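The Housekeeping of a Robot Cell Deserves a Written Standard

At Pratuncombe, the mobile manipulator known as Cerura learns domestic tidying from recordings of people doing the same chores by hand. Its training cell is a furnished set of rooms. The arm is serviced on a fixed schedule and the calibration log is signed. The floor, the bin and the litter have no schedule at all, and this is a mistake.

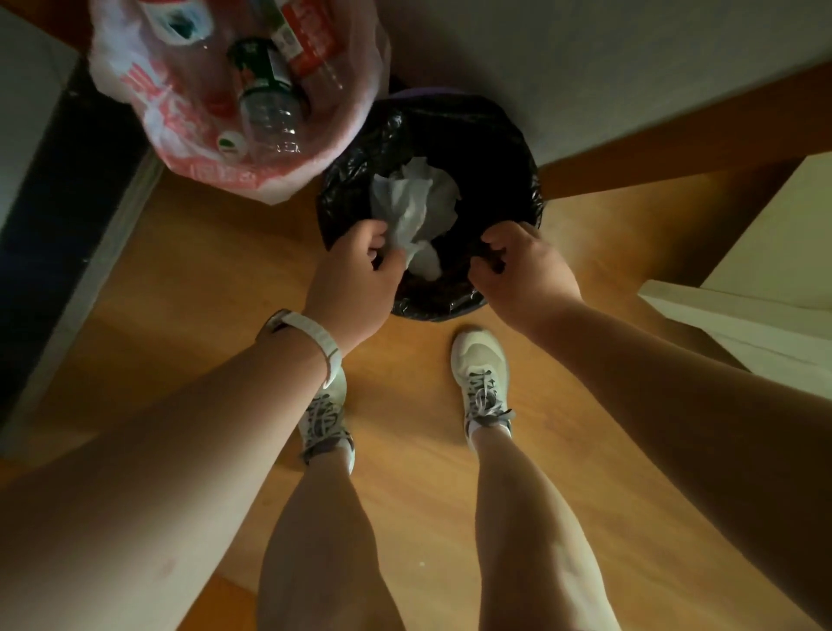

Handling tissue at the mouth of a lined bin in the training rooms.

Raffaele De Luca, who maintains the cell, reviewed 1,074 recordings in June and set aside 514 of them. The arm was sound throughout. The faults lay in the reset: a liner left untucked, scraps carried over from the previous run, a bottle returned to the wrong room. A technician would never accept a gripper refitted from memory — yet rooms are refitted that way every day. 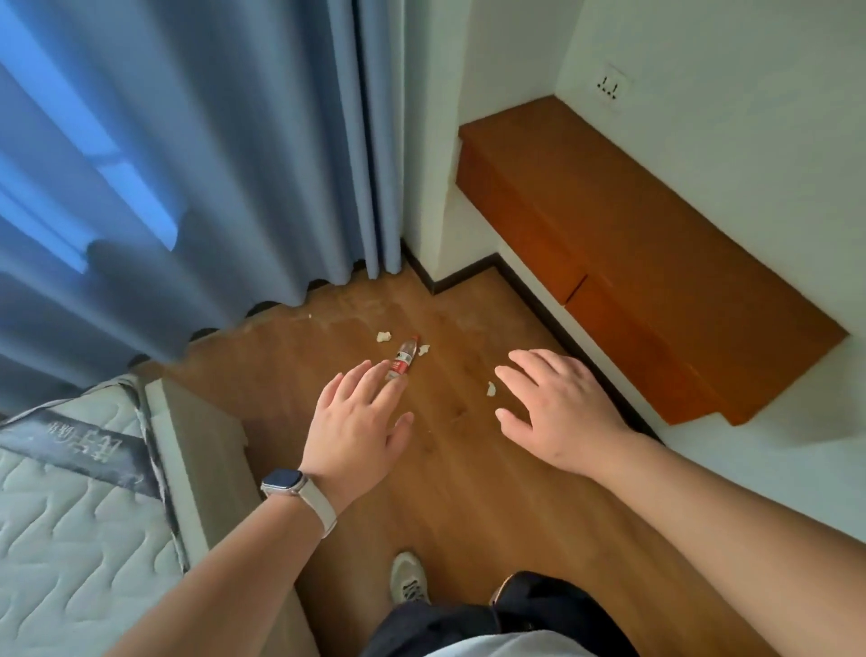 Torunn Haugland of Brullar has argued that a strict reset produces a machine fit only for strict rooms. The concern is fair. Variation should be planned, however, and entered in the log before a run begins. A crumpled scrap beside a bottle is useful when it was put there on purpose. When it was left over, the record is wrong.

The Carroll site already keeps a reset sheet of one page, covering liners, floor items and furniture positions. Pratuncombe should adopt it before the next 4,000 recordings are commissioned, and should give the sheet the same standing as the service log for the arm.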